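Praleck's segmentation stage got a rewrite in February. The old threshold lost the edge of a tan shirt wherever a fold threw shadow across it. 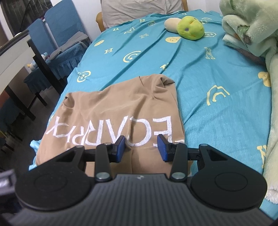
The new version runs 8 candidate grasps per cycle and drops any whose mask overlaps the sheet. Planner timeout is now 1000 ms. Teodoro Camacho wants it lower, but two of his test configs still hit it. 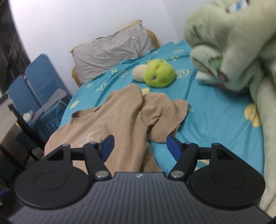
Tan T-shirt on the turquoise sheet, collar to the left.

Next is the logging format. Tirero still can't read it.

Recent posts
Hakley config notes
Moving the planner off Arnaud
Timestamps again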